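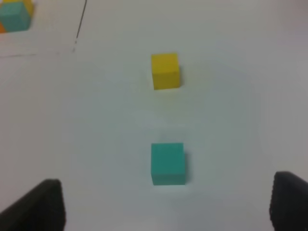

Block Sorter and Packer (part time)

Jidimer makes and refurbishes colored wooden blocks for preschools, libraries and waiting rooms. We are hiring for the sorting tables in our Antoniuk Street building. The job is indoors, at table height, and most of the day is spent with small painted cubes.

Start date: as soon as the right person is available. Applications are open as of Jul 6, 2022, and stay open until both positions are filled.

What the work is

Blocks come to the sorting room from two places. New ones arrive from our own paint shop in trays of a single color. Used ones come back from schools on our exchange plan, usually mixed together in bags and often with a few things in the bag that are not blocks. You will empty the bags, wipe the blocks down and sort them by color and size.

Each block is then checked on a white tabletop. We check for chipped corners, thin paint and raised grain, and we check that the color matches the sample card. Teal and green are the two that get mixed up most, especially in older sets, where the teal was a different paint. Yellow shows dirt before any other color and has to be looked at on all sides. Blocks that fail go in the repaint bin or the scrap bin. You will be trained on which is which.

Good blocks are packed into Kastex trays by set number. The largest school set we sell, number 2317, has 19 colors and takes some practice to pack without looking at the chart. You will also label cartons, tape them and stack them for pickup.

Hours and pay

Shifts are mornings, Monday through Friday, with a short paid break. You can choose a three-day or a five-day week, but we ask that you keep to the same days. Pay is hourly, every other week, and the rate is on the application form. March is our busiest month because of spring school orders, and extra afternoon hours are offered then — they are optional.

What we need from you

You must be able to tell close shades apart. We give a short color test at the interview, with real blocks under the same lights we work under.

You should be comfortable standing for most of a shift, although stools are provided at every table, and able to lift a full carton onto a cart. Basic reading and counting in English is enough for the labels and packing charts. No factory experience is needed. People who have worked in a library, a stockroom or a kitchen have done well here.

Please do not wear rings or bracelets on shift. They mark the paint.

What we provide

Aprons, cotton gloves, paid training for the first two weeks, free parking behind the building and a discount on Drondell play tables and block sets. The break room has a refrigerator and a microwave.

How to apply

Pick up a form at the front office on weekdays, or ask for one to be mailed to you. Fill in both sides, including the days you can work. A resume is fine but not required. We call everyone who applies, whether or not we can offer an interview.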